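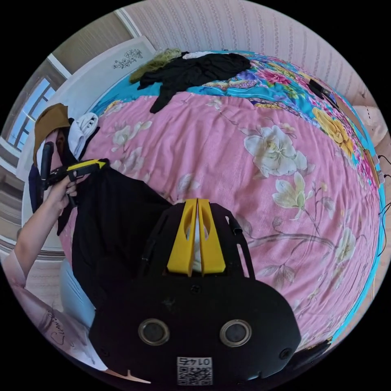
The bed in the back bedroom

Getting your "when I'm gone" papers in order at home

Last updated: February

When my uncle died I was his executor, and it took me 16 weeks just to find out where everything was. He had a perfectly good will! It was the rest of it that did me in - the insurance policy inside a cookbook, the truck title in the garage, a savings account at Zatolley with $1,945 in it that I only found when a statement came in the mail. So I came home and sorted out my own papers, and these are the things that worked for me. I'm not a lawyer, and the rules depend on where you live, so take the legal parts to someone who is.

Start with one flat surface

Pull every piece of paper out of every drawer first and don't read any of it. I mean it, put your glasses in another room if you have to (I lost a whole Sunday to old birthday cards). Make wide piles: will and power of attorney, house, cars, bank, insurance, medical, everything else. The "everything else" pile will be the biggest.
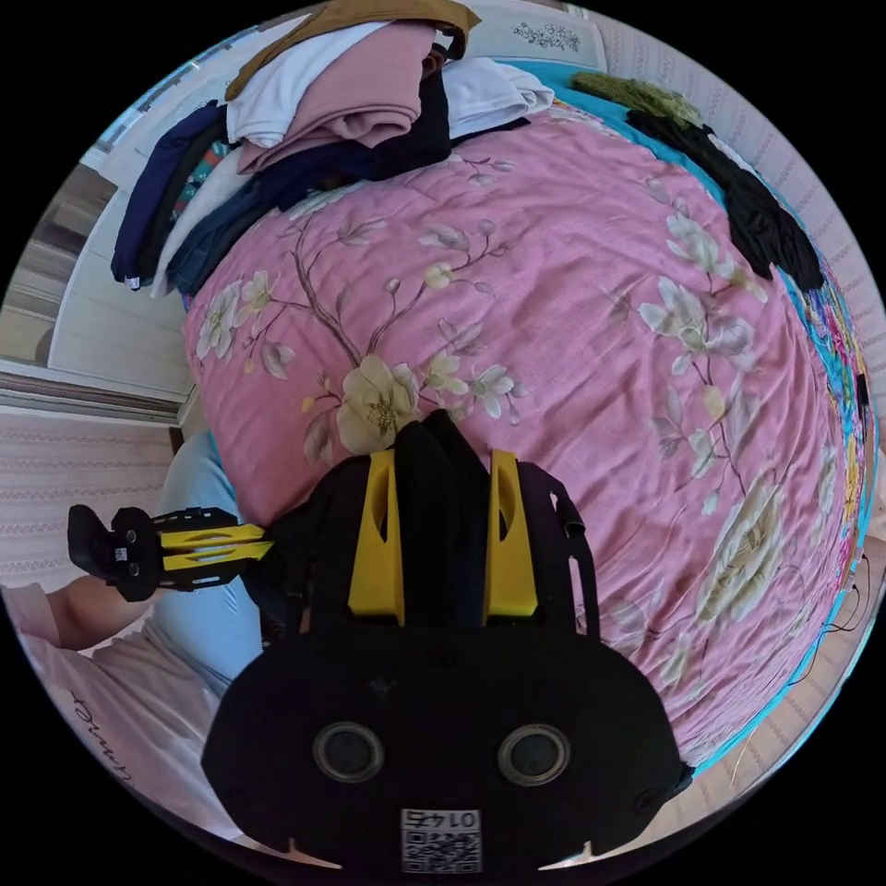 Pink floral comforter, back bedroom

Keep the original will clean

Don't staple anything to it, don't take the staple out to make copies, and don't write on it, even in pencil. Stray holes and marks can start questions about whether a page is missing. Mine is in a plain envelope with "ORIGINAL WILL" on the front and the name of the law office, Valdovinos, underneath. The copies say COPY in red on every page.

Think twice about the bank box

A safe deposit box feels like the right place, but if yours is the only name on it your family may have trouble getting in. Ask your bank what happens, and ask before you rent. I went with a small Surkix fire box on the closet floor. Papers go in a zip bag first, because fire boxes can get damp inside. My neighbor Zhenhua Lei opens hers every couple of months to air it out, and I've started doing the same.
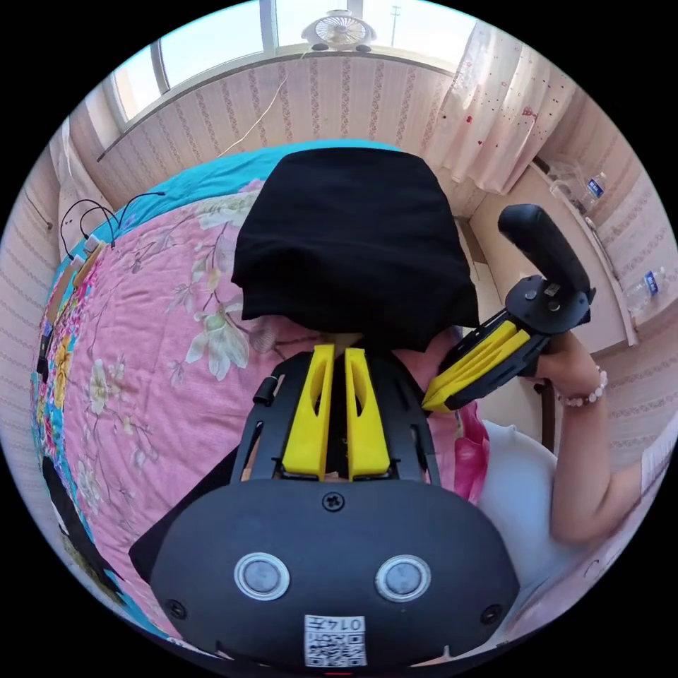

Write the one-page list

If you only do one thing, do this. One sheet, big handwriting or big type: who to call, where the will is, which banks, which insurance, which bills come out by themselves. No passwords and no full account numbers, just the last few digits. I put the date at the bottom so people know how stale it is.

Check your beneficiary forms

Retirement accounts and life insurance usually go to whoever is on the form, whatever the will says. I called about mine and one still named my first husband. That was a fun phone call! Get the confirmation in writing and put it behind the list.
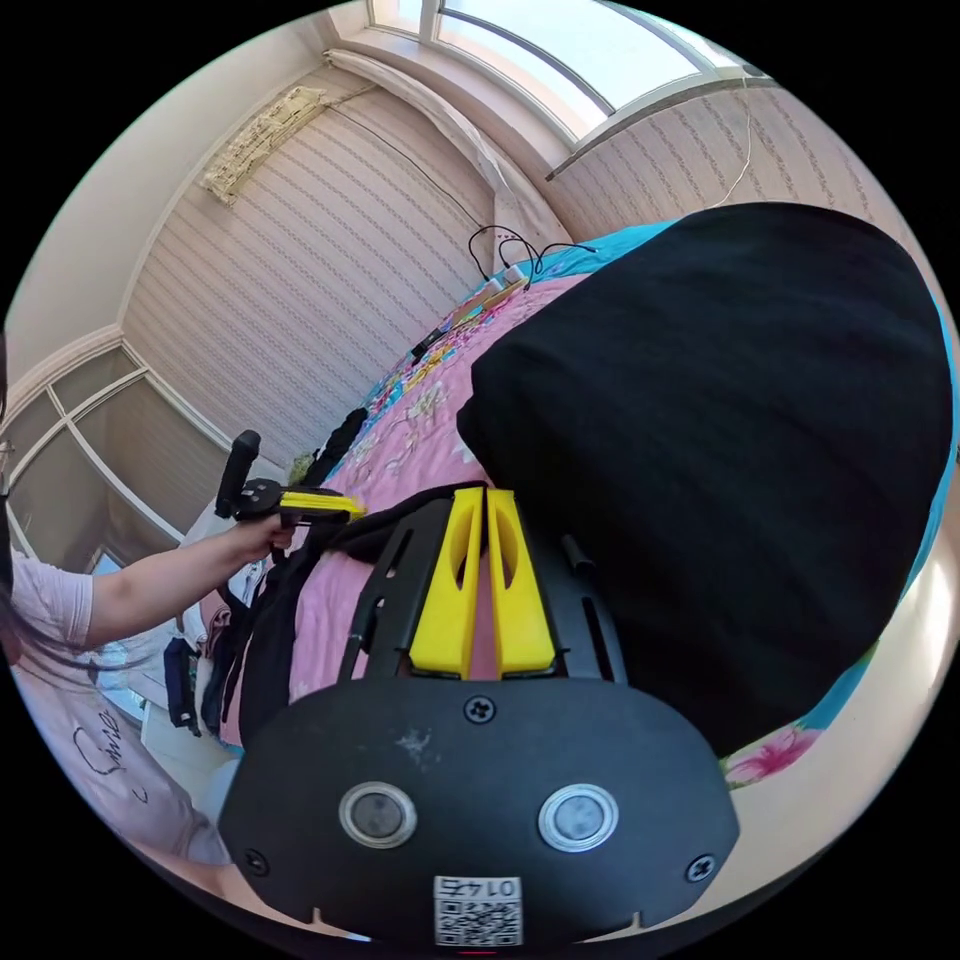
Tell two people

Pick the person who'll handle things and one backup, and walk them to the box. My backup is my cousin Jacinto Aguirre over in Onham, and he has a spare key taped inside his kitchen cabinet. Tell them about funeral plans too, if you've paid for any. I'd put down $865 on mine and hadn't mentioned it to a soul.

What to shred

I keep tax papers longer than I probably need to, so ask your preparer about those. Old utility bills, expired policies and canceled card statements all went through the shredder. Let it cool down between batches - mine quit twice and I thought I'd killed it.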